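Moving the film shelf to one database

3/26/21

I finished the disc catalog last night. It had been half done since September, when I moved the collection out of the spare room closet and found that my old list no longer matched what was on the shelves. These are notes on how the catalog is put together, mostly so I can find them again, and partly because Farah Latuheru asked how I handle box sets and the answer was too long for an email.

The old list was a spreadsheet with one row per disc. It started as one row per film, back when everything I owned was a single DVD in a single case. Then I began buying double features and television seasons, and I dealt with each as it came up. By the end the same column held film titles, season names, disc numbers and in a few cases the name of the store. Sorting it was useless. Searching it worked only if I remembered how I had typed a thing.

The new version splits the data into three tables. The first is for works, meaning a film or a season of a series. The second is for releases, meaning a particular edition from a particular label. The third is for items, meaning the physical object I own. An item points to a release, and a release points to one or more works. A box set is one release with many works. A film I own twice is one work with two releases. If I own the same edition twice, it is one release with two items, and one of them should be sold.

The item table has a shelf number, a purchase date where I know it, a price where I know it, a condition grade and a note. The item numbers start at 1000 so that they all have the same number of digits. The number goes on a small paper label inside the case, on the left under the booklet clip. I don't put labels on the outside. Label glue yellows, and it pulls the coating off the thin eco cases.

Condition grades were harder to settle than the tables. Most sellers use words like "very good" and mean different things by them. I grade the case, the sleeve and the disc apart from each other, each from zero to four. A sealed copy gets a four in all three and an S in the note. A disc with hairlines that plays all the way through gets a three. A disc that skips gets a one, and a disc with visible rot gets a zero and goes in a separate box. I have only had rot on older DVDs from one pressing plant, and on one laserdisc that I keep for the jacket.

For checking discs I use the drive in the Kasprzak box, an external unit that reads both formats and reports read errors through its own tool. The tool is slow and the window cannot be resized, but it writes a plain text log, and the log can be read by a script. A full surface read of a dual layer Blu-ray takes long enough that I only do it on discs I buy used or plan to sell. For the rest I check the underside under a desk lamp, at a low angle, and play the last chapter. The outer edge is where trouble shows first on a full disc, and the last chapter usually sits there.

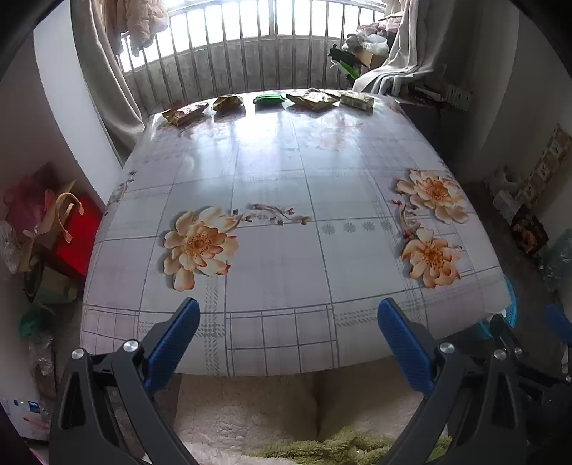 The table with the flowered cloth.

Region codes got their own column in the release table. I had left them out of the spreadsheet, and that was a mistake. DVD regions are numbered and Blu-ray regions are lettered, so the column is text. Many discs are marked for one region and play in all of them. I store what the case says and what the disc does in two separate fields. The second field stays blank until I have tested it on a player locked to another region. Catherine Morrison lent me a locked European player for this, and it got through the whole import shelf before I had to give it back.

Titles are stored in the original language, with the English title in a second field. For Hong Kong and Taiwan films there is a third field for the original characters. Chak-lun Kan corrected the Cantonese ones and Yao-tsung Chien did the Mandarin ones. They disagreed on a few where a film was released under different names in the two markets. Both names are now in the table, with the market next to each. This meant a fourth table after all, for alternate titles. I had wanted to avoid it, but the other option was to pack several names into one field with slashes between them, and that is how the spreadsheet went wrong.

Sort order ignores leading articles in English, French, German and Spanish. I wrote the list of articles by hand. It fails on titles where the first word looks like an article and isn't one, such as "Die" in an English title. The fix is a sort title field that I can fill in to override the rule. So far it is used mostly for the Die Hard films.

Runtime was the other field that took more work than planned. PAL DVDs of films run faster than the theater version, so the same cut has two runtimes depending on where the disc was made. If you use runtime to tell cuts apart, as I do, you have to correct for that first. I store the runtime as read from the disc, plus a flag for PAL speed, and the corrected value is computed when I need it. Without the flag I had three films marked as cut that were complete. Bernadette Moulin spotted the first one. She has the French edition of the same film and could not see how it would be four minutes shorter with every scene present.

The database is a single SQLite file. I looked at two of the ready-made collection programs before I started. Curnell has a good barcode lookup and a very poor export. It will write out titles and cover art, but it drops any field you have added yourself. Punent exports everything but has no idea of a release that holds more than one film, so each box set has to be entered as if it were one very long movie. Either would be fine for someone who owns mostly single films and wants pictures of the covers. I don't store covers at all. I have the cases.

Barcodes are stored but not used as a key. I tried it. Labels reuse them when they reissue a title with a new sleeve, and some box sets carry one barcode on the outer box and another on each case inside. Two discs in the collection, both from a small label in Naltstead, have the same barcode and are different films. I wrote to the label about it. They answered politely and said they knew.

On shelves: the spacing for standard DVD cases and for Blu-ray cases is different in height, and mixing them wastes space. The boards are now set at two heights, DVDs on the lower four and Blu-rays above. Steelbooks go on the top board with a sheet of thin plastic between each pair, as the finish scuffs if they slide against each other. Odd formats, meaning the digipaks and the wide cardboard sets, lie flat on the bottom. The catalog stores the board number and not the position on the board. Position changes every time I buy something, and within a board the order is by sort title anyway.

Loans are a plain text field with a name and a date. I thought about a proper table with return dates and decided against it. I lend a disc perhaps once a month, to the same few people.

Backups go to a second drive and to a friend's server. A script dumps the whole database to text each night at 2330 and keeps the last 30 dumps. I keep the dump as text because I can compare two of them and see what changed. This has already been useful once, when I ran an update without a WHERE clause and set every disc in the collection to region A. Restoring took less time than working out what I had done.

Things still open:

The extras are not cataloged. I would like to know which editions have a commentary track and whose it is, but this has to be done by hand, and the back of the case is wrong often enough that I would need to load each disc. I may do it for the duplicates first, as it decides which copy to keep.

3D discs are marked in the note field and should have a field of their own.

The laserdiscs have no barcodes in many cases, and the catalog numbers are printed in different places on the jacket and the spine. When the two differ I have been using the spine.

Purchase prices from before I kept records are blank. I was tempted to fill them in from memory and left them empty - a blank is easy to find later and a wrong number is not. If anyone has a decent source for what imports cost when they were new, send it along and I will work through the import shelf first.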